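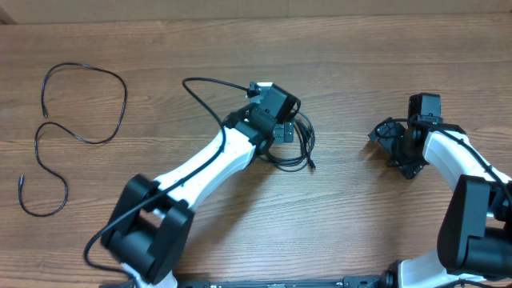

Dolores Obi keeps a cardboard box in her hall closet that she calls the museum. It holds chargers for phones she no longer owns, a printer lead and a long gray cord from a fan that broke in Gadham, three apartments ago. She is a professional organizer, and the box is the one thing at home she hasn't sorted.

"I do other people's," she said. "Mine can wait."

Cords are most of what people ask her about. Her first paying client, Hartmut Oltmanns, hired her to clear out a home office and ended up spending nearly the whole visit on one drawer. He had tied everything in it with twist ties from bread bags, very tight, and several of the cords had split near the plug.

"He thought he was being careful, and he was," Obi said. "He was just pulling too hard. If you bend a cord sharply in the same place every time, that's where it goes."

Her own method takes a few seconds. She holds one end in her palm, lets the cord fall into loops a little wider than her hand, and gives it a small roll between finger and thumb on every turn so it lies flat. She doesn't wrap it around her elbow. She doesn't wrap it around the charger either, a habit she puts down to laptop bags with small pockets.

"If it wants to go in a bigger circle, let it," she said. "People fight with them. A thick cord isn't going to make a tiny loop and stay there."

Everything starts on a table. Obi clears whatever surface the client has, preferably one at standing height, and puts the cords out on it before anything gets coiled or thrown away. She likes plain wood. A patterned tablecloth hides thin black leads, and glass lets the plugs slide.
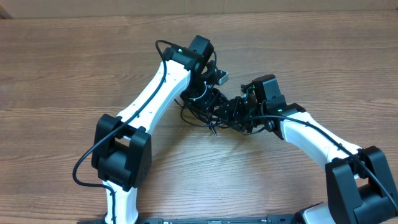 *Bare wood, the surface Obi likes best for sorting.*

The sorting itself is slow. She asks the client to name what each cord belongs to, and anything without a name goes to one side. Those get a second chance at the end of the visit, when the rest of the room has been gone through and the missing device has sometimes shown up in a coat pocket or behind a bookcase. After that they go into an envelope with the month written on it. Envelopes marked October are on her shelf now, waiting to be claimed.

Mylene Estrella, who shares the workroom in Istholm with her, thinks the envelopes are too generous. "I'd give them 4 days," Estrella said from the other side of the room. Obi gives them until spring.

She has opinions on ties. Hook-and-loop strips are fine, rubber bands dry out and stick, and zip ties she will only use behind a television, where nothing is going to move. For a cord that gets used daily she would leave the tie off.
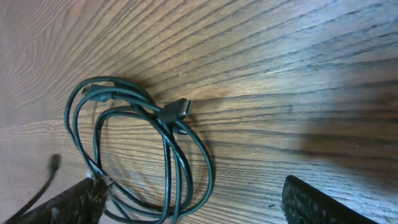
A loose coil is enough for most drawers, she said, as long as it has a spot to itself and the plug is left on top. The plug is what people look for. If it is buried they tug on whatever part they can see, and the coil comes up in a knot with two of its neighbors.

She doesn't label both ends, although she used to. A client named Vibeke Kvaran talked her out of it after the tags began catching on each other. "She sent me home with all the tags in a sandwich bag," Obi said. "I still have them. They're in the museum."

I asked whether she would ever get to that box. She said she had opened it last winter, found the fan cord, and closed it again.

"It's a good cord," she said. "I might get another fan."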